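**Sorting and Packing Assistant (part-time, fixed term)**
Stakbridge, Nillport site
Closing date: August 22, 2024

Stakbridge prepares boxed sets of small learning materials for schools and clinics. The Nillport site handles the coloured cube sets and the Cludum counting range. We have a vacancy for one assistant at the sorting tables, working 19 hours a week on a contract of 7 months.

## Duties

The main task is to sort mixed cubes by colour and place them in open plastic bins, ready for packing. A full bin is checked against a written sheet, closed out in the log and moved to the packing shelf. The daily load is 780 cubes per table, taken in batches.

The postholder will:

- collect a batch from the intake shelf and record its number before opening it
- sort by colour on the table, with no more than one bin open at a time
- set aside any cube with a chip, a stain or a mark that does not wipe off
- complete the count sheet in ink
- wipe down the table and bins at the end of each shift
- report short batches to the shift lead before the next batch is opened

Cubes that have been set aside are graded once a week. Light marks are acceptable for practice sets – these go out at a lower price and are labelled as such. Chipped cubes are not reused.

## Working conditions

Work is done at table height, standing or seated on a high stool. Each item is light. A packed carton is heavier and is moved by trolley. The room is kept at an even temperature and hearing protection is not required. Closed shoes must be worn.

Shifts are in the morning or the afternoon and are fixed for a month at a time. Requests to swap should be made in writing.

## Requirements

Essential:

- reliable colour vision, including the separation of dark green from black and of yellow from pale orange (a short test is given at interview)
- accurate counting and legible handwriting
- ability to repeat the same task for up to two hours between breaks

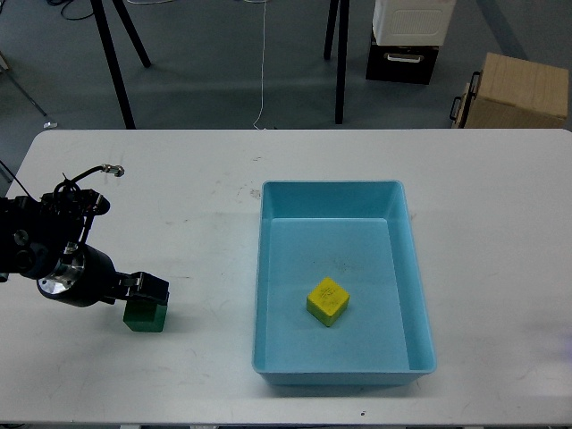

Useful but not required:

- earlier work in packing, stock control or laboratory preparation
- familiarity with the Þrastardóttir numbering system, which is used on all batch labels

Training in the numbering system is given in the first week and is paid at the normal rate. Errors found during that week do not count towards the accuracy record.

## How to apply

Send a letter of no more than 200 words and a list of previous posts to the Stakbridge office in Nillport, marked "Sorting tables". State which shift you would prefer and the earliest date on which you could start. Applications received after the closing date will be kept for the next intake, planned for May.

The interview includes a practical exercise at a sorting table. Travel costs are repaid on production of a ticket.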